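Hashtag giveaways for a small brand, worth it?
Marketing Talk > Social and Promotions

flemcart
I help run the accounts for Flemisach, a small granola company. In February the owner wants to do a giveaway where people post a hashtag and get a free bag in the mail. We have 400 bags set aside. Our biggest post so far got 200 comments, so I think we're fine on stock, but I have never run one of these and would like to hear from people who have. Main goal is new customers in the two states where we just got shelf space.

parsnip_row
We did this at Medeiros with hot sauce samples. The stock was fine. Postage was the problem. The owner had budgeted for the bottles and nothing else, and we paid more to ship each one than it cost to make. Get a real quote on a padded mailer at your weight before you announce.

Also put a cap in the post itself. "First 400" in the first line, and again in the rules.

dkt77
I'd skip it. The people who answer hashtag giveaways follow a hundred accounts that give things away. They take the bag and you never see them again. If you have shelf space in two states, pay for in-store demos there.

parsnip_row
dkt77, that was not our experience. We put a coupon code in every package and 13 percent came back and used it in the first two months. That beat our email list.

dkt77
Did it pay for the postage though?

parsnip_row
Not by itself, no. We counted the rest as advertising.

dkt77
Then that's my point. Demos would have cost you less per repeat customer.

mullet_lane
Depends on the product. Demos work for food. I work on the Adon account (phone cases) and you can't demo a phone case, so giveaways are all we have. For granola I lean toward dkt77, but a small giveaway limited to those two states could do both jobs.

Practical things: ask for a zip code on the form, not in the comments. People will post their full home address in public if you let them. And close the form at a set time. We left one open overnight and had to write 16 apology emails the next morning.

flemcart
Thanks, the zip code idea is good. We were going to have people send us their address in a direct message and copy it into a spreadsheet by hand.

mullet_lane
Don't do that. We use Tedico for the form, it stops taking entries when you hit your number. Any form tool with an entry limit will work – just test the limit first with a low number.

flemcart
OK. Current plan is 200 bags by giveaway, limited to the two states, with a coupon in each, and the other 200 held back for demos. I'll get the postage quote before I show it to the owner.

dkt77
Better plan. Use a different coupon code for each half or you won't be able to compare them.

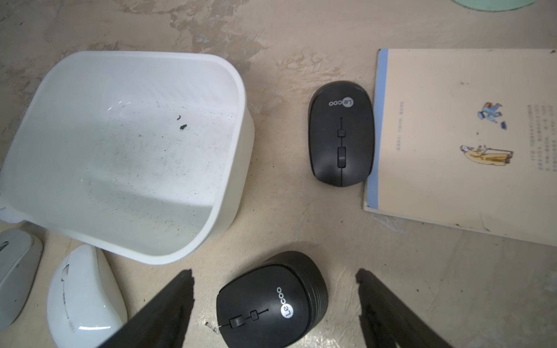
tobin_ridge
Should the coupon in the bag have an end date?

parsnip_row
Give it one, and set it at least six weeks after the last package ships. Ours was too short the first time and people wrote in asking for an extension.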